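Drurnell to Open Packing Room in September

DASTLOW: Drurnell, the household goods exchange on Benítez Street, will open a second packing room in September to keep up with requests for mixed boxes of small items.

The exchange sent out 327 boxes last year, up from 135 the year before. Each one is put together by hand from donated goods and goes to people setting up a first apartment. Boxes are free to residents of Dastlow and Nurnov.
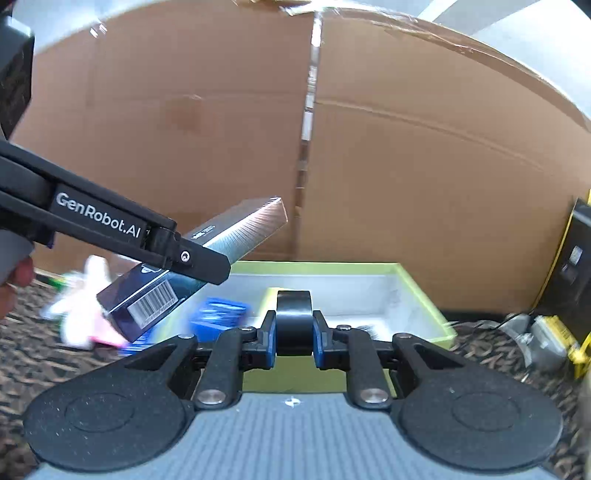

Coordinator Patricio Aranda said sorting takes more time than anything else. Donations arrive mixed together, and small pieces are easily lost under bigger ones. Workers at Drurnell handle them one at a time, and an open box like the lime-green one, set in front of tall cardboard, keeps them in one spot during a shift. Breakables are wrapped and packed last.

"People think of sofas and beds," Aranda said. "We get asked for the little stuff every day."

The new room has four packing tables and shelving along one wall. The exchange expects to store up to 1000 items there, which would let it accept donations in the evening as well as the morning.
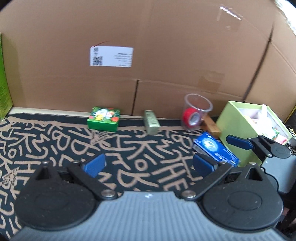
Small packages and containers set out on a black cloth with tan lettering.

Drurnell is asking for unopened toiletries, cups and kitchen containers with lids. It cannot take glass jars or anything with a power cord. Donations can be left at the side entrance until 6 p.m.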